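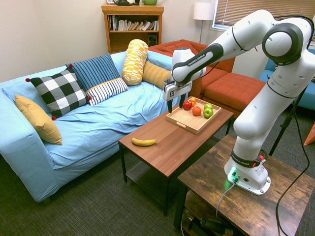
*Franka Emika arm over a wooden serving tray on a coffee table.*

# Stidcombe Small-Cap Dividend Announcements

This repository holds a table of dividend announcements by smaller listed companies, with the declared amount, the key dates and a label for the type of change. It was put together for work on how share prices move between a declaration and the ex-dividend date. Prices are not included.

## Contents

| File | What it holds |
|---|---|
| `announcements.csv` | One row per announcement, 1190 rows |
| `issuers.csv` | One row per company, 205 rows |
| `checked.csv` | Row IDs for the 400 announcements checked by hand |
| `CHANGES.md` | Corrections by release |

All files are UTF-8 with a header row. Fields are comma-separated, and text fields that contain a comma are quoted. Empty means unknown. Zero means zero, and the two are used differently in the amount column (see Known problems).

## Fields in `announcements.csv`

| Field | Type | Notes |
|---|---|---|
| `row_id` | string | Stable across releases |
| `issuer_id` | string | Joins to `issuers.csv` |
| `declared` | date | Day the notice was made public |
| `ex_date` | date | First day the share trades without the dividend |
| `paid` | date | Payment date as declared, even if later moved |
| `amount` | decimal | Per share, in the currency of declaration |
| `currency` | string | Three-letter code |
| `kind` | string | `interim`, `final`, `special` |
| `change` | string | `up`, `flat`, `down`, `omitted`, `first` |
| `after_close` | boolean | True if the notice came out after the local market closed |

`change` compares the amount with the same kind of dividend one year earlier, adjusted for splits and share consolidations. Special dividends are never compared with anything, so `change` is empty for them. A company that skips a dividend it paid the year before gets a row with `omitted` and an amount of zero, dated to the results notice in which the omission was stated. There are 77 rows marked `down` or `omitted`.

## Sources

Notices were collected from company websites and matched to the Candell feed, which supplied ex-dates and payment dates. Where the two disagreed, the company notice was used. Rows found only in the feed were dropped.

Issuer names follow the most recent annual report. Former names are in `issuers.csv` under `former_names`, separated by semicolons. Nkosi Holdings appears once, under the parent; the notices issued by its listed subsidiary before the merger carry the subsidiary's own ID.

## Checking

Rigoberto Galindo read 400 notices in full and compared each field with the table. The sample was drawn at random within each value of `change`, with `down` and `omitted` taken whole. Error rates from the checked rows therefore should not be applied to the full table without reweighting.

Most corrections were to `after_close`. Several issuers post a notice to their own site some hours after it reaches the exchange, and the site timestamp had been used by mistake. The rule now is to take the earlier of the two.

## Loading

```python
import pandas as pd

a = pd.read_csv(
 "announcements.csv",
 parse_dates=["declared", "ex_date", "paid"],
 dtype={"row_id": str, "issuer_id": str},
)
i = pd.read_csv("issuers.csv", dtype={"issuer_id": str})
df = a.merge(i, on="issuer_id", how="left", validate="m:1")
```

Set `issuer_id` to string on both sides. Some IDs start with a zero and will not join if read as integers. 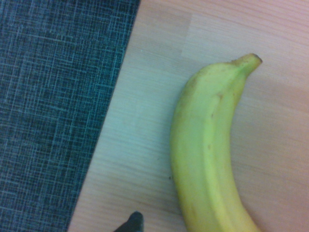 *Banana on a light wooden tabletop, peel still partly green.*

## Known problems

- Cisasance changed its year-end in March and declared two finals in one reporting year. Both are kept. The second is marked `flat`, although the periods differ in length.
- Scrip dividends are recorded at the cash alternative. If there was no cash alternative, `amount` is empty.
- Withholding tax is ignored. All amounts are gross.
- `paid` is missing more often for issuers that later delisted.
- Companies enter the table with their first dividend notice, so firms that never paid are absent – do not use the table to estimate how common dividends are.

## Suggested use

Event studies should move `declared` to the next trading day when `after_close` is true. The table does not do this for you. Users who need yields will have to bring their own prices and should check the currency first, as some issuers declare in one currency and trade in another.

## Corrections

Open an issue with the `row_id` and a link to the notice. Corrections go into the next release and are listed in `CHANGES.md` with the old and new values. Row IDs of deleted rows are not reused.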